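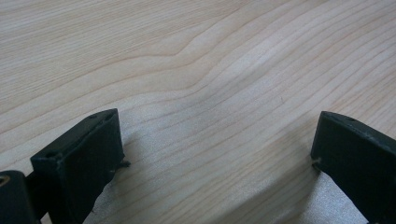
The grain on pale wood.

I bought the Severar hair dryer in July, after my old one started to smell hot every time I used it on high. I have thick hair that sits just past my shoulders, and drying it was the slowest part of my morning. I paid for this one myself.

It has 2 speeds, three heat settings and a cool button you need to hold down. The cord is long enough to reach from the outlet by the door to the mirror, and my last dryer's wasn't. On the high setting my hair goes from towel-damp to dry in 7 minutes. The old one took closer to twenty.

The nozzle stays on, but it gets too hot to touch, so if you want to swap to the diffuser partway through you'll be standing there waiting. I mostly leave the diffuser in the drawer now. It gave me decent waves the few times I tried it, a bit flat on the side I sleep on.

I use a pea-sized amount of the Eletti smoothing cream before I start, just on the ends. More than that and my hair looks greasy by the afternoon. I've also tried the Dodari heat spray and didn't mind it, although the smell is strong — something like coconut and furniture polish — and it hung around all day.

The dryer cost $115. That's more than I've ever spent on one, and I put it off for months. It's still loud. If you have someone asleep in the next room, close the door or use the low speed, which does the job but takes its time.

The grey colour shows fingerprints and the filter at the back needs a wipe every couple of weeks. An old toothbrush works for that.

I still haven't found a round brush I like to go with it. The one I have now pulls at the back, so I'm looking at one with softer bristles.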